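How to Choose and Look After a Kitchen Countertop Without Believing the Brochure

Last updated: May

Every showroom will tell you its stone is "practically maintenance free." I have lived with two kitchens and paid for both, and I don't buy it. What follows is how I would pick a countertop now, and how I would treat it once it was in.

Step 1. Get a real sample and take it home

A sample the size of a coaster tells you the color and very little else. Ask for an offcut at least as big as a dinner plate. Some yards will say they don't give those out. Ask again, or offer a deposit. The place I used in Firkholm wanted a deposit and grumbled, but I drove off with a decent piece of white marble in the trunk.

Step 2. Abuse it

Leave the following on the sample overnight, each in its own spot:

- a cut lemon, face down
- a spoonful of yellow mustard
- a splash of red wine
- a wet tea bag
- a little cooking oil

Wipe it all off in the morning with warm water and dish soap. Let the piece dry fully, then tilt it toward a window. A stain is a change in color. An etch is a dull patch where acid has eaten the polish, and on marble the lemon will almost certainly leave one. Sealer won't prevent it. Sealer slows down liquids soaking in and does nothing about acid, whatever the label hints at.

If the dull patch bothers you, stop there and look at quartz or granite. If you can shrug at it, carry on, or ask for a honed finish, where etches are harder to spot.

Step 3. Think about the wall at the same time

People pick the counter, fall in love with it, and then pick tile in a panic. Lay both out together. Two busy patterns can fight, and a geometric tile in gray and white needs a counter that either matches its tone or stays well out of its way. Ask about the grout too. Pale grout behind a stove is a decision you will be scrubbing for years.

A shelf on the wall helps more than any sealer, in my view. Oil and mustard jars that live up there are not leaving rings down below.
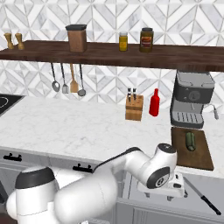
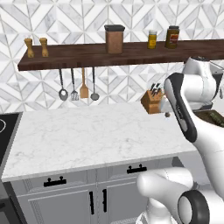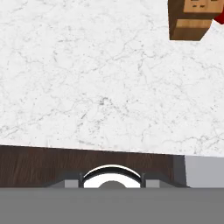 Step 4. Read the quote line by line

My first quote from Dramani looked cheap until I found the extras: 174 dollars for the sink cutout, plus a charge for "edge refinement" that turned out to mean a plain eased edge. Ask what the price includes for cutouts, edges, delivery, removal of the old top and any seams. Ask where the seams will go, and get them drawn on the plan. "We'll sort it out on the day" is not an answer I would accept again.

Step 5. Test before you seal

Drip a little water on the stone and leave it for 5 minutes. If the spot darkens, it is taking in water and sealer may help. If the water just sits there, put the bottle away. I was sold a yearly sealing plan by Trasus and did this test before the second visit - the water sat there like it was on glass. I canceled.

When it does need sealing, clean the stone, let it dry overnight, wipe the sealer on thinly and buff off the extra before it dries. Follow the times on the can. A thick coat only leaves a haze.

Step 6. Daily care

Warm water, a drop of mild dish soap, soft cloth, dry it off. Skip vinegar, lemon cleaners and scouring powder on marble. I also tried the Minon stone spray and could see no difference between the half I sprayed and the half I didn't, though it smelled nice. Use a board for cutting and a trivet for pans, even if the salesman puts a hot pan straight on the display model. He gets a new display model.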